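Peg Board Task: Setup and Run Procedure for Student Teams
Fitville Robotics Program, Manipulation Section

Purpose

The peg board task is the first bench exercise in which teams operate both arms at the same station. It follows the single-arm reaching exercise and must be completed before a team enters the Seltari round in November. Teams are expected to read the full procedure before reserving bench time.

Before You Begin

Each team works in a group of three: one operator, one recorder, and one person at the stop button. These roles rotate after every set of trials. The person at the stop button does not hold a phone, a laptop, or the log sheet while the arms are powered.

Long hair is to be tied back and loose sleeves rolled above the elbow. Bags and coats stay on the rack by the door.

Preparing the Bench

1. Wipe the tabletop and confirm that it is clear of screws, tape, and tools.

2. Draw the black backdrop fully across the rear of the bench. Gaps in the fabric let in light from the hallway and have spoiled recordings in past terms.

3. Lay the white board flat between the arms and match its corners to the tape marks. If the board rocks, remove it and check underneath.

4. Route the arm cables along the table and away from the board. A cable that crosses the work area will be dragged during the first wide movement.

5. Place the blue parts at their starting positions according to the layout card. Parts that are chipped or swollen at the ends go in the return tray, and replacements are issued from the Mbwambo cabinet.

Starting the Arms

1. Switch on the control computer and wait for the login screen.

2. Have the person at the stop button announce "clear" before arm power is applied.

3. Run the homing routine. Both arms should come to rest above the table with the hands open. If either arm stops short, press the stop button and restart from step 1.

4. Open and close each hand twice. Listen for clicking in the finger joints and note it in the log.

5. Load the team's program from the Fosimcombe folder. Do not edit the shared copy. Save changes under the team name.

6. Set the speed limit to 40 percent. Teams may request a higher limit after 14 recorded trials without a stop.

Running a Trial

Begin with the small pegs. They are the least forgiving parts in the set, and errors in calibration show up with them early. Bring the hand in above the part, close the fingers slowly, and lift straight up before moving sideways. A diagonal lift tends to turn the peg in the fingertips.

While one hand is placing a part, keep the other raised and open over its own side of the board. It should not travel across the middle unless the program calls for a handover.

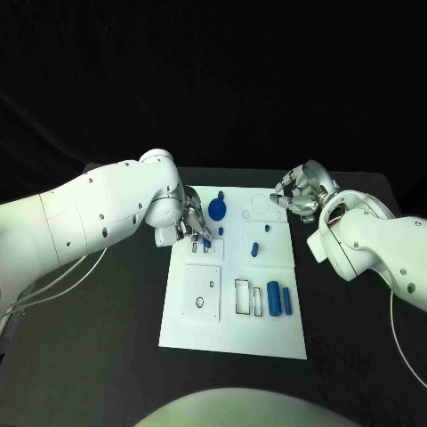
Lower the part in short steps. Pause above the plate, compare the part with the opening, and correct the wrist angle before going further. If the part touches the plate and does not enter, raise the hand and try again from the pause position. Pushing harder loosens the fingertip pads and shifts the board off its marks.

A trial ends when the program finishes, when a part leaves the board, or when the stop button is pressed. All three outcomes are recorded. Trials may not be left out of the log on the grounds that they went badly.

Recording Results

The recorder enters the trial number, the part attempted, the number of tries, and the outcome. Video files are named with the team name and trial number. The bench computer holds some 1000 recordings, after which the oldest are removed, so teams should copy their own files at the end of each session.

Shutting Down

1. Return both arms to the home position.

2. Turn off arm power, then close the program.

3. Place the blue parts in their case and count them against the list inside the lid.

4. Sign the bench log and note any damage, including damage that was present on arrival.

Requests for repairs are made on the form kept with the log.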